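Buscar en el sitio Introduzca un término Buscar

Inventario de una mesa

El expediente Dimitriou constaba de 30 folios y terminaba en una mesa de madera clara. El perito de Pretance anotó primero la botella blanca de tapón negro, apoyada en un posavasos rojo oscuro. Después, la taza y el cuenco. Valor conjunto: 8 euros. 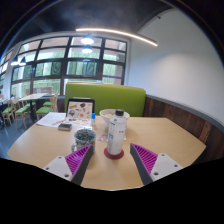 La norma interna exigía distinguir entre objetos en uso y objetos abandonados. El criterio era el plazo: siete días sin desplazamiento. El perito carecía de mediciones anteriores y dejó la casilla en blanco — era la primera desde diciembre.

Pasó a los papeles. Registró la hoja de dibujos pequeños como «impreso, color, una unidad». El bolígrafo cruzado encima figuró en línea aparte. Volvió a la botella y escribió «agua».

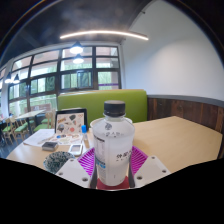 La oficina de Brastholm respondió por teléfono que el agua no se inventariaba, que constara solo el envase y que alguien tendría que bebérsela antes del cierre.

El perito corrigió la línea. Luego buscó en el reglamento quién era alguien.

Relatos relacionados
El almacén de Zollow
Acta de entrega
3.000 tornillos

Última actualización: sáb. 6 de julio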